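Teleop demos for table pickup, how many is enough?

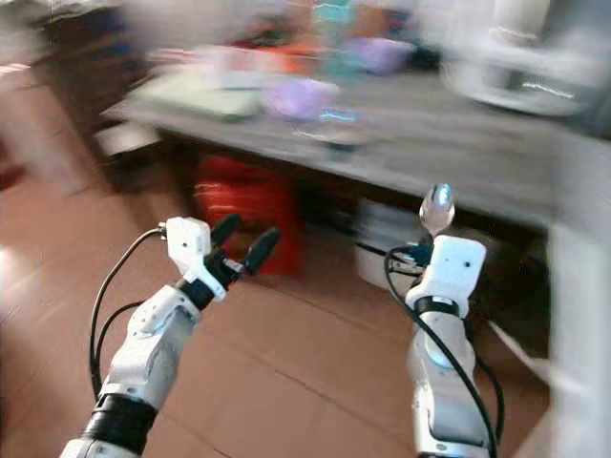 Posted by Wurnska – Tuesday, March 23, 2021

Two arms, leader-follower control, and I'm having a blast! 35 demos so far, left gripper wide open on the way in to the table. Should I keep going?

Prindis wrote:
Love it! Slow down though – that frame is really motion-blurred, and blurry views hurt training.

Rugemalira wrote:
Disagree, fast is fine. I'd get to 300 before worrying.

Wurnska wrote:
Slower batch tonight, then!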